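Review: Wurnar cable guide kit for small robot arms (and the fault that made me buy it)

Posted in: Cables, Hoses and Dress Packs

Rating: 4.5 out of 5

I have wanted to write this one up for months, partly because I love the product and partly because the fault that led me to it was such a sneaky one. If you run an arm that picks out of a bin and you get random gripper dropouts, read the middle section even if you have no plans to buy anything.

First, what I bought. The Wurnar kit is a bag of parts for holding cables and air hoses along the outside of a robot arm. Mine came with soft straps in two widths, four swivel saddles, a couple of stand-off posts, a roll of rubber backing strip and a printed card with bend radius tables. No tools in the bag, but everything goes together with one hex key that you already own. I ordered it direct in January and it showed up in a plain box with the parts sorted into little labeled pouches. I'm a sucker for labeled pouches.

The fault

My cell does bin picking with painted bar blocks. I use them as stand-ins for the castings the cell will handle later, since they're cheap and they don't hurt anything when they get dropped (they get dropped a lot). The arm reaches in at a fairly steep angle, and when it goes for anything against the far wall the last joint has to roll a long way over to keep the gripper clear of the rim. Remember that part.

For the first few weeks everything was lovely. Then one afternoon the gripper let go of a block halfway up. No alarm, no fault light, the fingers just opened and the arm carried on to the drop point with nothing in them. I blamed the block. It happened again after lunch the next day and I blamed the fingers. I swapped the finger pads. I cleaned the floor of the bin. I lowered the lift speed. I rewrote the grasp check so the arm would stop if it lost the part, which I should have had from the start, and that at least told me when it was happening.

Out of 900 logged picks I got 126 drops or no-grips, and that is a horrible number if you're hoping to show the thing to anybody. So I sorted the log by where in the bin each pick was made. Almost all of the bad ones were along the far wall. Picks near the front were close to perfect.

I still went down the wrong road for a while after that! I decided it was the reach, then the grip angle, then vibration. What finally did it was putting the arm in slow manual mode, standing well back on the teach pendant and jogging the last joint through the full roll with nothing in the fingers. Three quarters of the way around, the status light on the gripper blinked out and came back. I jogged it back and it blinked again in the same spot.

The signal cable had been strapped too tight just above the connector. Every far-wall pick put a hard bend in it at the same point, and a conductor inside had started to break. The jacket looked perfect. When the contact opened, the gripper controller rebooted, and its default on a reboot is fingers open. A default like that deserves a review of its own, and it would not be a kind one. 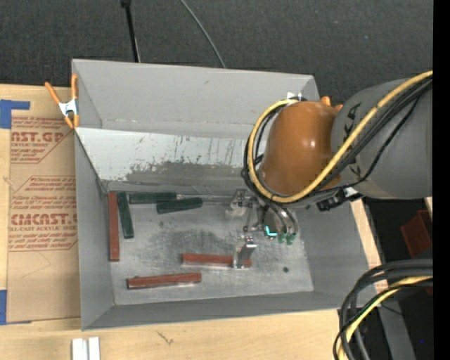 Working a mixed bin of red and green blocks, with the cable run coming over the wrist joint.

A word on safety before I get to the kit, as I was slow to take this part seriously. A dropped wooden block is nothing. The castings I had planned for this cell are heavy enough to break a toe, and a gripper that opens on power loss will throw one if the arm is moving fast enough. If you don't know what your gripper does when its supply or its signal goes away, go find out today, with the fingers empty and low to the table. Mine had a setting to hold on reboot, buried two menus down. It's on now. I also added a reboot input to the stop logic, so a blink like that halts the arm where it is.

And please don't do what I did on the second day, which was to reach in and wiggle the connector while the cell was live. I got away with it. I have a sign on the guard door now, in my own handwriting.

Fitting the kit

Back to the fun part. I replaced the damaged cable with a Skodton high-flex one (also very good, though I haven't had it long enough to rate it) and then spent a happy evening laying out the saddles.

The instructions are better than most. They tell you to put the arm in its worst pose first, the one with the most roll, and to measure your slack from there. I had done it the other way around originally, with the arm parked nice and straight, and of course everything looked tidy. The card has you mark the cable with tape at each saddle, run the arm slowly to both ends of its travel and look at how far the marks shift. Mine moved a good deal more than I would have guessed.

The saddles themselves are the clever bit. The cable isn't clamped, it rides in a little channel with a strap over the top, and the whole channel turns on its base. So when the joint rolls, the loop opens and closes without pulling on the connector. The only place that's held firmly is the last post before the plug, where you want it held.

It took me two tries. On the first one I left the loop too generous and it brushed the bin wall on a deep pick, which I caught in slow mode. I took it in by a thumb's width and it has been fine.

How it has held up

I ran 2000 picks after the refit before I let myself get excited. Not one reboot. There were still a few missed grips, the normal kind where two blocks are jammed together and the fingers land badly, but nothing let go in mid-air. I check the straps when I do the weekly wipe-down and so far the rubber backing hasn't crept or gone shiny.

What I like

The straps come off and go back on. I have re-routed an air line twice since and haven't cut a single zip tie, and my cutters have never been so bored. The swivel bases are smooth but not floppy. The bend radius card is now taped inside my cabinet door and I use it for jobs that have nothing to do with robots.

It also adds very little bulk. My old routing used split loom from Relley, a perfectly decent product on a static run, but it's stiff, and on a small wrist it fights you. I think the loom made my bend worse by pushing all the movement down to the last short stretch by the plug.

What I don't like

The wide straps are too long for a slim arm and you'll be trimming them. The cut ends fray a bit unless you touch them with a lighter.

You only get two stand-off posts. I wanted three. Wurnar sells extras, but in a pack of 50, and I can't imagine who needs that many unless they're outfitting a whole plant. A small pack would be an easy fix.

The adhesive on the saddle bases wants a really clean surface. One of mine let go overnight because I had skipped the alcohol wipe. My fault, but a screw-down option in the bag would be welcome.

Alternatives

I looked at the Mercado spring-return system as well. It's a lovely piece of gear and if you have a big arm with a heavy hose bundle I'd go that way. It holds the slack back along the upper arm and feeds it out as the wrist moves. On an arm the size of mine it would have been more hardware than robot, and it costs several times as much.

You can also do all of this with hook-and-loop tape and patience. I've seen tidy jobs done that way. If you do, steal the one idea from the Wurnar card and set your slack in the worst pose.

Would I buy it again?

Yes, and I have, for the second arm. Half a point off for the posts and the long straps. If you order one, get the version with the narrow saddles if your arm is a small one. The product page lists both under the same picture and it's easy to click the wrong one.

Update: a few people asked about the log sorting. I just added the pick position to each line and sorted on it in a spreadsheet, no special software. Add the wrist angle too if your controller will give it to you. Mine would have pointed straight at the cable.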